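Home Journal Kitchen Storage About Contact

The Case for the Wooden Drying Rack

Hajnalka Kun
30 January 2023

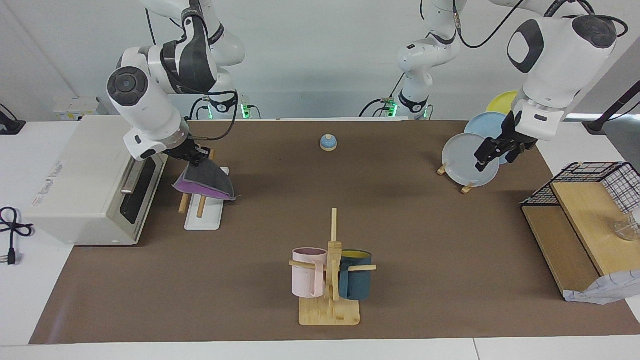 Upright storage and the small kitchen

A plate laid flat on a worktop dries on one side. A plate standing on edge drains on both, and it occupies a strip of surface a little wider than its rim is deep. I hold that any kitchen short of worktop should have a pegged rack before it has another cupboard.

The usual objection is clutter. My colleague Xiomara Halvorsen at Skolico puts it more strongly: a rack left out is washing-up left unfinished. I disagree. Plates used every day belong where they can be reached with one hand, and a cupboard adds a door and a stack to each use.

Cloths are the harder case. A folded cloth over a row of pegs dries slowly where the layers meet, and a lined one more slowly still. Pegs are tolerable for a thin tea towel – a rail is better for anything thick. I would keep cloths and crockery on separate racks in any event, as a damp cloth beside clean plates undoes part of the drying.

On material I am less firm. Wood is quiet against a glazed edge and light to move, but it must itself dry out between loads. The Istine rack I have used for 6 years measures 352 mm end to end and has darkened at the feet. I sand it each May.

Heat is a separate matter. A rack should stand clear of a toaster oven, and the oven's lead should be coiled well away from the drips.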